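Drink Dispensers in a Shared Break Nook: Frequently Asked Questions

Compiled by Corrado Amato for the tenants' page at Clodlow. Last touched up in December.

I was against the dispensers when they were proposed, and I still have my doubts about parts of the arrangement. That's probably why I was asked to write this page. The questions are the ones that land in my inbox most often, and the answers are what I tell people when they stop me in the hallway.

Why do we have drink dispensers at all? Wasn't the fridge fine?

The fridge was fine. The argument against it was that people opened it all day to pour half a glass of something, and pitchers came back empty or didn't come back. A dispenser on a table lets you see what's left before you walk over. I'll give it that much. Whether it needed to be two dispensers is a question I lost.

Is it cheaper than buying bottles?

We spent $917 on bottled drinks in the last year we bought them. The tea and the filters cost less than that, but the people who quote the savings never include the time spent washing. If you count an hour of labor as free, then yes, it's a bargain.

Which drink goes in which dispenser?

The large one is for tea or whatever dark drink is on that week. The small one is for water. Please don't swap them. We tried it once, and the water tasted like tea until the seal was replaced.

Are the dispensers insulated?

No. The supplier, Plernus, uses the word "cool-keeping" in the leaflet, and I've asked them twice what it means. A single-wall reservoir at room temperature holds a drink at room temperature, sooner or later. Fill it cold if you want it cold, and put in less at a time.

How much should I fill the big one?

Less than you think. The temptation is to go right up to the lid so you don't have to do it again. Then it sits. Half is plenty for a normal morning, and if there's a meeting, somebody can top it up.
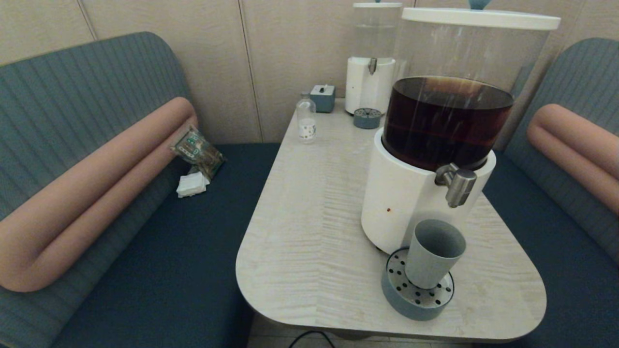
The big dispenser and the small one on the nook table, with a cup under the large tap.

How long can tea stay out?

Our rule is 4 hours, then it goes down the sink. I've been told by several confident people that tea "keeps for days." It may keep for days in a closed jug in the fridge. Sweetened tea in a warm room with a tap that everyone touches is a different matter, and I wouldn't drink it. Water gets changed every morning whether it looks fine or not. It always looks fine.

Can I add lemon, mint or other fruit?

Not in the dispenser. Put it in your own cup. Seeds and leaves end up in the tap, and you only find out when it slows to a trickle and someone starts wiggling the lever. I know the leaflet shows fruit floating around in there. The person who wrote the leaflet doesn't have to clean ours.

The tap drips. Is it broken?

Probably not. Check these before you write to me:

Is the lever all the way back to its closed position? It can look closed and be a hair open.

Is the nut on the inside of the reservoir snug? Hand tight only. A wrench will crack the plastic.

Is the washer seated flat? If it's folded, it will drip forever, no matter how hard you tighten the nut.

If it still drips after that, leave the cup on the tray, empty the reservoir and let me know. We keep 3 spare washers in the drawer — I'd like to keep it that way, so please don't take one "just in case."

What are the round trays for?

They catch drips. They don't catch a spill. The part with the holes lifts off, and what's underneath needs to be poured out at the end of the day. People wipe the top and walk away feeling good about it. I've lifted enough of them to know.

There's tea on the outside of the base. Does it matter?

It wipes off if you get to it early. Left alone on a white finish, tea leaves a mark that needs baking soda and some patience. The same goes for the tabletop. The table is from Dramach, and their catalog calls the surface stain resistant. Resistant is a generous word. It has picked up a few small stains already, and I don't expect they'll be the last.

How do you wash the reservoir?

Warm water, a little dish soap and a soft cloth. No scouring pads, which leave it cloudy, and no dishwasher. Rinse more than seems necessary. Run clean water through the tap for a good while too, because the tap holds soap, and the first person to pour a drink gets it. Leave the lid off overnight so everything can dry.

Do those cleaning tablets work?

I bought a tube to find out. They did about as well as white vinegar, which we already had. Someone swears by a brand they brought back from Cáceres, and they're welcome to go on swearing by it. We're staying with vinegar.

Can we leave cups on the table?

One in use under the tap is fine. A collection isn't. The table is for people sitting on the benches, and it was never large. Once you allow for the dispensers, you have the left side and the front for everything else, and that includes elbows.

What about small bottles and other odds and ends?

If it isn't for drinks, find it another home. If it is for drinks, keep the label facing out so people can tell what it is without opening it. I throw out anything unlabeled, and I don't send a warning first.

Are the bench cushions washable?

Spot clean only, with a damp cloth. The navy seat hides a lot, so press it with a paper towel if you think something has spilled. The ribbed backs are harder. Crumbs and sugar settle in the channels, and the vacuum needs the narrow brush. Whoever picked ribbed upholstery for a place where people eat and drink had never cleaned any.

Who fills and empties everything?

There's a sheet inside the cupboard door with 11 names on it. In practice it's the same few people. If your name is on the sheet and you don't plan to do it, cross it off so the rest of us can see where we stand.

Could we go back to the fridge?

You can ask. I've said I'll look at it again once the current stock of tea is gone, and at the rate it gets poured away at the end of the day, that won't take long. Send opinions to me in writing, please, and say whether you've ever washed the thing.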